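The Laundry Robot Will See You Now

Wedora wants 1,974 a month to put a humanoid next to your washer. Our writer went to look, and kept her wallet shut. 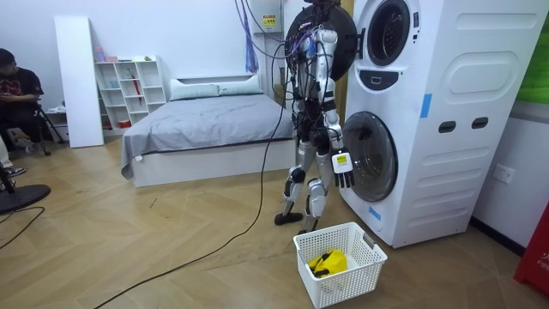
What does the Wedora service do for the money?

It handles laundry from basket to dryer and back to the basket, on a lease, with a technician on call. Folding is a separate package, and the company won't give a date for it.

I read the brochure on the train to Vostberg, all 30 pages of it, and found the word "effortless" on most of them. The trial apartment is more modest. There's a bed with a gray fitted sheet, a white cubby shelf, a herringbone wood floor and a washer-dryer stacked taller than the robot. A yellow garment lies crumpled in a plastic basket at the machine's feet. A long black cable trails away across the planks, and there are plenty more wires bundled at its shoulders. The brochure's robot has no cable.

Ingvild Kristiansen runs the home program at Wedora, and she didn't duck when I asked about it. The cable stays for the trial, she told me. Customers would get a battery version, rated for 51 minutes. My own washer's cotton cycle is longer than that.

The hands are the selling point — five white fingers on each, built by a supplier called Holmgren. Wedora says they've been through 176 kinds of clothing. I asked for the list and was promised it by Thursday. I'm still waiting, and I'd like to know whether it includes a fitted sheet, a wet duvet cover or a bra.

Then there's the stack. Plenty of apartments have one, and the upper door on this one swings open right at the robot's head height. A person ducks without thinking. Wedora's answer is a planned software update, included in the lease for the first year and billed after that.

Gunnel Nyberg, who repaired appliances for Gronico before she retired, read the contract for me over coffee. She went straight to the clause on damaged door seals. The customer pays.

"I'd want that one turned around before I signed," she said.

So would I. Wedora plans to open orders in January, with a deposit it describes as partly refundable. I asked which part, and Kristiansen said the terms were still being written.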